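4.2 Scheduling of Arm Motions in the Shared Workspace

The two arms are controlled by separate processes, each with its own trajectory queue. Early versions of Plostent planned each arm alone and stopped both whenever their links came closer than a fixed limit. This was safe but slow, and in crowded layouts the arms often stopped in a position from which neither planner could continue. The current version replaces the fixed limit with a reservation layer placed between the planners and the joint controllers.

Before a segment is sent to a controller, the planner submits the volume that the arm will sweep during that segment. The reservation layer compares it with all volumes held by the other arm. If there is no overlap, the segment is approved and the volume is held until the controller reports completion. If there is overlap, the request waits in the queue, and the planner may submit a different path in the meantime. Segments are limited to 12 waypoints, so that an arm does not hold a large part of the workspace for long. After 6 refused requests the arm gives up its current goal and returns to the task planner for a new one.

Deadlock is handled by priority. The arm that has already closed its gripper on an object takes precedence over an arm that has not. When both arms are in the same state, the one with the older request proceeds. We considered a joint planner over all degrees of freedom, as used in the Gevora system, but replanning times were too long for our control loop.

Perception runs independently of this layer. Object masks are computed from the fixed camera view and matched to the previous set by position and color. Masks that fall partly behind an arm are kept from the last clear view and marked as stale, and a stale mask cannot be used as a grasp target. Produce is a demanding case, as items vary in shape and are often placed close together, in open trays or inside clear bags. The layout in Figure 6 includes both.

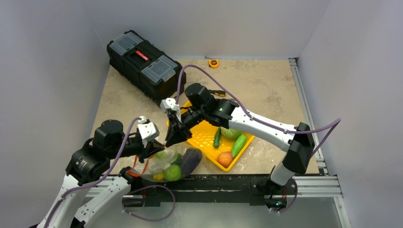
Figure 6. Two-arm workspace with produce in a yellow tray and in a clear plastic bag.

We logged 2092 segment requests on this type of layout. Of these, 1763 were approved on first submission. Most of the remaining requests concerned the area over the tray, where the reach of the two arms overlaps. The effect of segment length on waiting time is examined in Section 4.3.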